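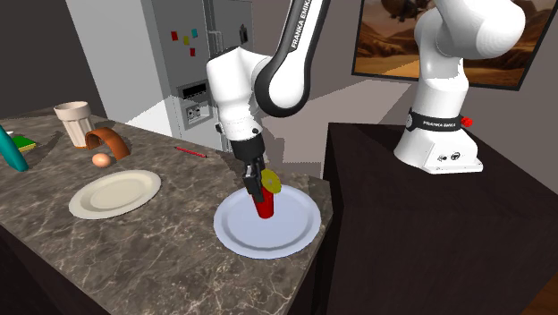

Posted by Arnulfo Taipe, Arkside robot club, 17/04/2019

Kitchen tips for the sim task, written up fast before the Davcombe heat. Mostly for the new lot in group 2.

Plates first. Get the gripper straight over the middle of the plate before you lower anything. Fingers pointing down, cup upright. If you come in from the side you'll clip the rim, and the judges take 9 points for a clipped rim. Nine!

Go slow on the last bit. Really slow. Half the drops in December were people letting go too high.

Grip round things below the top edge. Anything with a lid or a disc stuck on it, keep the fingers well clear. Eggs: light grip, and do them last, they roll.

Keep the pencil away from the plates. Thin stuff lying at an angle is a pain to pick up, so turn the wrist to match it befor you go down, not after.

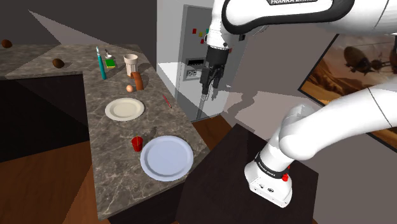 Park the arm up high between goes, fingers open. Saves knocking the ribbed cup on the next reset. And check the view from more than one side, a cup can look like it's on the plate when its next to it.

Save every run. Name and run number, please, none of this "final final 2". Run 2705 is the one to copy if you're stuck.

Limit is 12 minutes per team. Chuensuk rules, same as last time. Bring your own mouse.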